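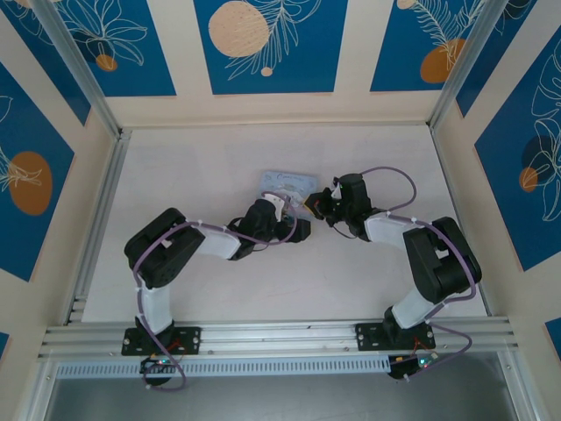
*Plelach, May*

I bought the Visser from Henrik Rathjen for 527 euros, which was more than it was worth and less than he asked. It had been under a tarpaulin behind his barn for 3 winters. The seat had split, the rear mudguard was held on with fence wire, and there were over 2,000 kilometres on a chain that should have come off long before that.

I started with the carburettor. The float bowl had a layer of green sludge in it and the pilot jet was blocked solid. I soaked the lot overnight, blew it through with the compressor and put it back with a new gasket. It still wouldn't idle. Joscha Albers came over on Friday evening and found a crack in the rubber inlet boot, on the underside where I hadn't looked. New boots are no longer made, so I've fitted one from a later model and trimmed it by 4 millimetres.

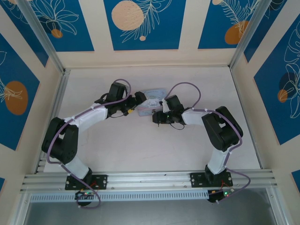
*Two arms and a card, the arms on one rail, the card on the table.*

After that it started on the third kick and ran evenly, apart from a flat spot low down. I took it up the lane to Anneliese Diekmann's gate and back. The front brake pulls to the left and the speedometer needle doesn't move at all, but second and third gear are fine, and those were what I was worried about.

Still to do: chain and both sprockets, front brake shoes, speedometer cable, fork seals. Pascal Kettler says he has a set of seals in a drawer that might fit. I'll measure the fork legs before I drive over there.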